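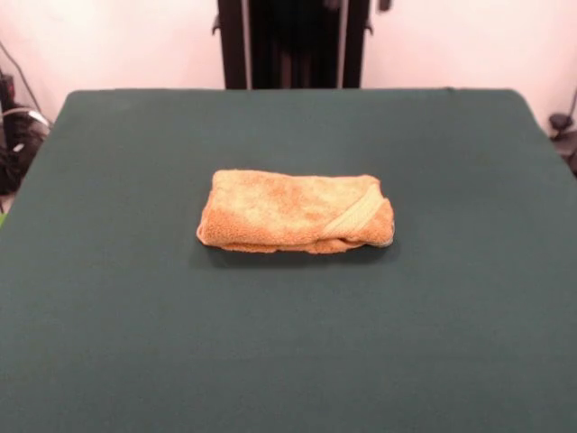 Brosport has been running mixed youth teams out of the Arellano gym for 8 years now, and I think every town with a spare floor and a few willing adults should copy it. Kids from Fitau and from the east side of the river get put on the same handball squads on day one, with no choosing. They share rides, snacks and chores. Even the dull end-of-practice jobs get split, so you'll find two kids who had never met in September arguing over whether a folded orange towel counts as folded if one end bulges. I love that stuff! It's where the friendships start, long before anybody wins a game.

My case is simple. Cities spend plenty on tournaments where each neighborhood sends its own team, everybody waves a flag, and then everybody goes home with the same friends they came with. Mixed squads cost less and do more. Last season Brosport ran 18 weeks of practice for 30 kids, and the whole equipment bill came to nearly $2,000 – less than one bus trip to the Trakelport Cup.

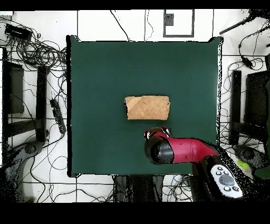 One reader wrote to me after my last column and said that mixing teams takes away the pride kids feel in playing for their own streets. She grew up on a block team, and she'd have hated being split from her cousins.

I get that, I really do. I played for my block too, and I can still sing the song. But pride grows fast in new places if you give it a jersey and a decent rival. Go watch the Brosport kids warm up at 6 p.m. and listen to the noise they make for each other.

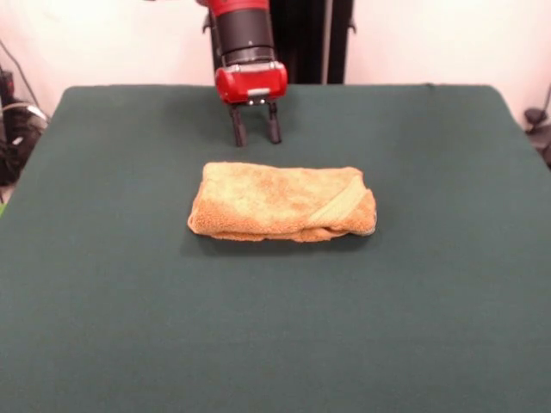

The rules help as well. Captains change every week, and before each scrimmage both sides agree on one rule of their own. Some of these are silly (left-hand goals count double), but the kids have to talk it through and then live with it, even when they're losing.
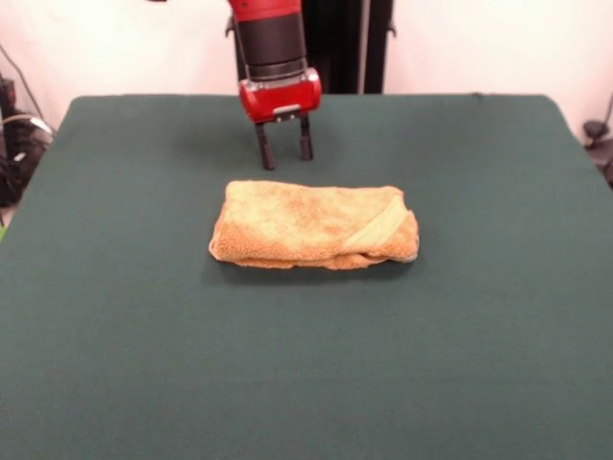
So I'd like to see the Trakelport Cup open a mixed bracket in April. Keep the neighborhood teams, keep the flags and the songs, and give the mixed squads one court for one afternoon. I'll be in the bleachers yelling for all of them.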